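June 8, 2023 – workshop notebook, bench by the window

Finally gave the tabletop soccer things a proper sorting-out today. They've been sitting in a shoebox marked "Kendstead, misc." ever since January, and every time I opened it I told myself I'd get to it after lunch. Well, after lunch it was!

Cúc Cao kindly went through the old order sheets with me and we worked out which mat came from where. The striped one is the Gernby sample, and the plain one (which I never liked, it curls at the corners no matter how long you leave it under the dictionaries) is from the first Ichikawa parcel. I've put the plain one on the top shelf in case anybody wants it for practice cuts. The Gernby invoice says 378 for the whole lot including shipping, so please don't let anyone trim that mat to make it fit a tray. Yae Aoki has the receipt.

A note on flattening, for whoever unpacks the next one. Roll it backward gently, leave it rolled for 15 minutes, then lay it face up with a clean board on it for 30 more. I tried a warm iron through a tea towel on a scrap and the print went a bit shiny – wouldn't do it again. Brushing with the soft Dramine brush brings up the lint nicely, but go along the stripes and take your time over the white lines, where the fluff seems to gather.

I'm still fond of the diagonal layout on the table. With the pitch turned like that I can reach both penalty boxes from my stool without leaning on the halfway line, and my sleeves thank me for it. Cúc prefers it square to the edge and we had a long, friendly talk about it over the last of the ginger cookies.
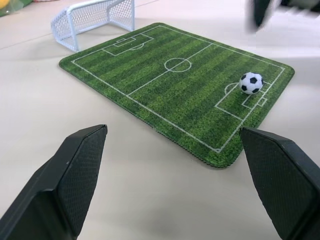
Does the mat need to be taped down before the ball goes on?
Only if the table has just been polished; otherwise it stays put by its own weight.

Still to do: ask Yae whether the spare balls are in her drawer or mine, find a longer box so the mat can be stored rolled and not folded, and write "this way up" on the lid in big letters. I also owe Cúc a packet of cookies.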